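Hikodon Opens Its Block-Handling Practice Set to Schools

UKAVHOLM, March – Hikodon is delighted to share 400 simulated examples gathered for Zundent, its learning system for household robots – and to thank everyone who gave their evenings to it.

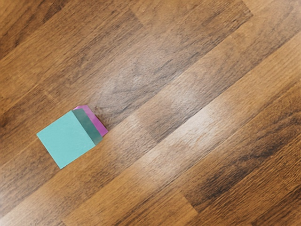 A turquoise cube and a magenta cube on a simulated wood floor.

"We wanted plain tasks that a patient person could show well," said project lead Shufen Yao. Another 200 examples will follow.

Contact: Santeri Pelkonen, Hikodon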